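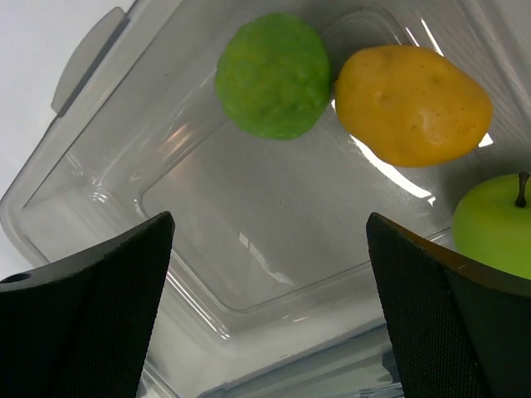 Un robot peut-il déjà ranger la cuisine, ou faut-il encore attendre ?

Posté par Burgi Brunner dans Maison et automatisation
1er avril 2026

Bonjour à tous,

Je tiens la cuisine d'un petit centre d'accueil à Curnden. On sert le midi, on range, on trie les restes, on remet les fruits dans les bacs, on passe l'éponge, et on recommence le lendemain. Nous sommes deux, dont une personne à mi-temps qui part en juillet et qui ne sera sans doute pas remplacée.

La direction me demande si une machine pourrait prendre une partie du travail. Quelqu'un leur a montré des vidéos où un bras articulé plie des torchons et vide un lave-vaisselle. Je n'ai rien contre, mais je voudrais savoir ce qui marche vraiment en dehors d'une vidéo. Mes tâches, dans l'ordre de ce qui me prend le plus de temps :

- trier les fruits et légumes à la livraison et les mettre dans des bacs en plastique transparent ;
- débarrasser les plateaux ;
- vider et ranger le lave-vaisselle ;
- essuyer les tables ;
- plier les torchons.

Budget : rien de fixé. On m'a parlé de louer avant d'acheter. La cuisine fait 34 mètres carrés, le passage entre le plan de travail et les fourneaux est étroit, et il y a une marche entre la réserve et la cuisine.

Est-ce que quelqu'un a essayé, chez soi ou au travail ? Merci d'avance.

Gridovlow
Membre depuis 9 ans

Je travaille dans un atelier de conditionnement, pas dans une cuisine, mais nous avons un bras avec une pince à deux doigts depuis l'année dernière. Je peux donc parler de la première ligne de votre liste. Le reste, je le connais moins.

Prendre un fruit dans un bac et le poser dans un autre, oui, ça se fait. Une pomme ferme, un citron vert, une pomme de terre : la pince les saisit correctement si les doigts ont un revêtement qui accroche. Avec des doigts lisses, les objets ronds tournent et s'échappent. Pour les essais, on utilise très souvent de faux fruits, comme dans la photo en haut de page. Ils ne s'abîment pas et ils gardent la même forme d'un jour à l'autre. C'est pratique pour régler la machine, mais il faut en tenir compte quand on regarde une démonstration. Un faux fruit ne s'écrase pas. Une pêche mûre, si.

Trois choses nous ont posé problème.

Le plastique transparent, d'abord. Les bords du bac renvoient la lumière, on voit à travers les parois, et les caméras se trompent sur la distance. On voit bien ces reflets blancs sur les arêtes du bac dans la photo. Chez nous, la pince descendait trop bas et tapait le fond. Nous avons remplacé les bacs transparents par des bacs gris mat et une bonne partie des erreurs a disparu. Si vous devez faire un essai chez vous, demandez à le faire avec vos propres bacs et sous vos propres lampes.

Ensuite, les objets qui se touchent. Quand deux fruits sont collés l'un contre l'autre, comme le vert et le jaune sur la photo, il faut que les doigts trouvent un endroit où passer. Une personne pousse l'un des deux sans y penser. La machine peut le faire aussi, mais il faut que ce soit prévu, et ça prend du temps. Même chose contre une paroi : s'il n'y a pas la place d'un doigt entre le fruit et le bord, elle doit aborder l'objet dans un autre sens.

Enfin, la vitesse. Nous avons compté sur une série de 200 prises, avec des produits fermes et bien séparés : 9 ratées. Pour nous, c'est acceptable, parce que quelqu'un passe derrière de toute façon. Mais un collègue habitué va nettement plus vite que le bras, et il repère en même temps ce qui est abîmé. Notre machine ne regarde pas la qualité, elle déplace.

Pour votre cuisine, je dirais que le tri à la livraison est possible à condition que quelqu'un ait déjà étalé les produits. Je ne suis pas sûr que vous y gagniez quelque chose. La marche entre la réserve et la cuisine élimine à peu près tout ce qui roule.

Pour la location, demandez ce qui est compris : l'installation, les réglages quand vous changez de bac, le déplacement du technicien. Chez nous, l'installation a été facturée à part et je ne l'avais pas vu dans le devis.

Moroz

Laissez tomber. Mon beau-frère a un robot aspirateur et il le retrouve coincé sous le canapé un jour sur deux. Alors un lave-vaisselle, je n'y crois pas. Prenez un étudiant.

Osport
Technicien de maintenance

Je ne suis pas d'accord avec Moroz. Un aspirateur et un bras n'ont pas grand-chose en commun. Cela dit, pour les lignes deux à cinq de la liste, voici ce que j'ai pu voir chez des clients.

Débarrasser les plateaux : non, pas dans l'état. Verres à moitié pleins, serviettes froissées, couverts sous les assiettes, il y a trop de cas différents. Par contre, un convoyeur tout simple qui amène les plateaux jusqu'à la plonge rend service depuis longtemps. Il vous faut de la longueur, et avec 34 mètres carrés je ne sais pas si ça passe.

Vider le lave-vaisselle : j'ai vu un bras sortir des assiettes d'un panier et les empiler. Toutes les assiettes étaient identiques et le panier était toujours au même endroit. Les verres, c'était moins bon, et les couverts se faisaient à la main. Si votre vaisselle est dépareillée, n'y comptez pas pour le moment.

Essuyer les tables : faisable sur une grande table vide. Le temps de la vider, vous avez donné le coup d'éponge.

Plier les torchons : les vidéos existent et je pense que beaucoup sont honnêtes, mais regardez si elles sont accélérées. C'est souvent écrit en petit dans un coin. Pour un torchon, j'ai chronométré une démonstration avec mon téléphone et j'ai arrêté avant la fin.

Il y a aussi la question de la sécurité, dont personne n'a parlé. Un bras dans un passage étroit, avec des gens qui portent des casseroles chaudes, demande une analyse de risques avant l'installation. Voyez ça avec votre assureur avant de signer quoi que ce soit. Et pour le nettoyage, vérifiez que la pince supporte l'eau et les produits que vous utilisez. Un revêtement texturé sur les doigts, c'est bien pour tenir un objet, mais la saleté se met dedans et il faut pouvoir le démonter pour le laver.

À votre place, je ferais chiffrer un lave-vaisselle à capot avec table de sortie plus longue, et des chariots à bacs pour la livraison. Un de mes clients a payé 966 euros ses chariots d'occasion et ils servent tous les jours.

Burgi Brunner

Merci pour les réponses. J'ai mesuré ce matin, le convoyeur ne passe pas, il y a un radiateur sur le mur du fond. Je vais demander un devis pour les chariots et en parler à la direction. Pour la location, je leur transmettrai les remarques sur les bacs transparents, les nôtres le sont tous.

@Gridovlow, vos bacs gris, ils sont prévus pour le contact alimentaire ?

Gridovlow

Oui, avec le marquage verre et fourchette sous le fond. Ils s'empilent mais ne s'emboîtent pas, donc prévoyez la place quand ils sont vides.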